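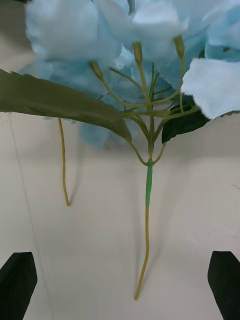
Blue hydrangea, fabric petals, with green buds on the stalks under the bloom.

Home Gallery Stems Care Contact
Search this site Go
2 min read

Dasturen silk flower gallery

We keep artificial flowers for hire and for sale at our Predby workroom. Bring your table linens along and match a stem to them before you order.

The hydrangea has a pale sky-blue head and a long, pointed leaf in dark olive green. The stalks are a yellow-green and fan out beneath the petals.

Hydrangeas are sold singly or in bunches of 5. Orders over 300 stems need roughly 10 days. Dust with a soft dry brush and store out of the sun.

Gallery updated 7 November 2022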